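Skondeck hand-held gripper pair, kit and bench notes
Sold by Dastura. Kit reference 361. Page revised 7/12/23.

The Skondeck is a pair of hand-held parallel grippers for people building a two-handed manipulation rig at home or in a shared workshop. You hold one in each hand and work the jaws directly. It is supplied as a kit of printed and cut parts, two servo blocks, two cable tails and all fixings. It is not supplied with a controller, a power supply or a frame.

What the kit is for

Most buyers use the pair to try out a task by hand before they commit to mounting anything on an arm. Jaw opening is logged at the controller, so a set of hand-held runs can be compared with the same task done later by the machine. The same fingers fit both the hand-held body and the Tollgate wrist plate.

Fingers

The fingers are blocky, with a bevelled upper face and a squared tip. A small hole in the top face of each takes the fixing screw. They are a wear part. Printed tips chip at the corners if they are dragged over a hard bench, and a light scuff makes no difference to grip on anything thicker than card. Replace the finger when the inner face is no longer flat.
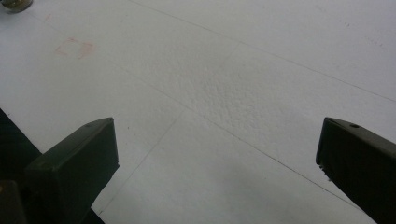 Set the jaw gap before the first powered run. With the servo unpowered, open the jaws by hand to the stop, then back them off until the linkage moves freely. Tighten the clamp screw a little at a time. If one finger leads the other, the horn is a tooth out on its spline and must be lifted and refitted. Do not correct it by bending the linkage.

Work surface

A pale, matt board on top of the bench is better than bare wood. It can be marked in pencil, wiped down and turned over when it gets too dirty. Draw start positions faintly, as heavy lines show up in recordings and are hard to remove. Red marker in particular leaves a stain.

Frame

Any stiff aluminium extrusion will do. The Ezeani rail set is cut to suit a standard bench and goes together with the same hex key as the grippers. Fit the rails before the board goes down and check that both run parallel to the bench.
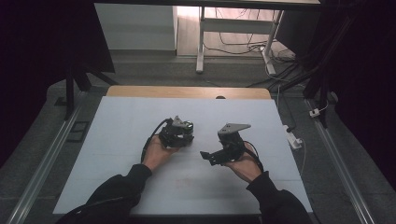 Cables leave from the back of each body and should hang in an easy loop beside the wrist. A short cable pulls the gripper round in the hand and shows up in the log as a drift in angle - leave more slack than seems necessary. Tape the run at the forearm if it catches on a cuff.

Assembly

Allow an evening for each gripper. The build guide was rewritten in February by Oluwatosin Akande and now covers left and right bodies separately. Earlier printed copies have the two servo leads swapped in the wiring drawing.

Ordering

Skondeck pair, complete kit: 129
Spare fingers, set of four: on request
Tollgate wrist plate: on request
Ezeani rail set: on request

Prices are in pounds and exclude delivery. Kits are packed to order. Spare fingers are sent by letter post.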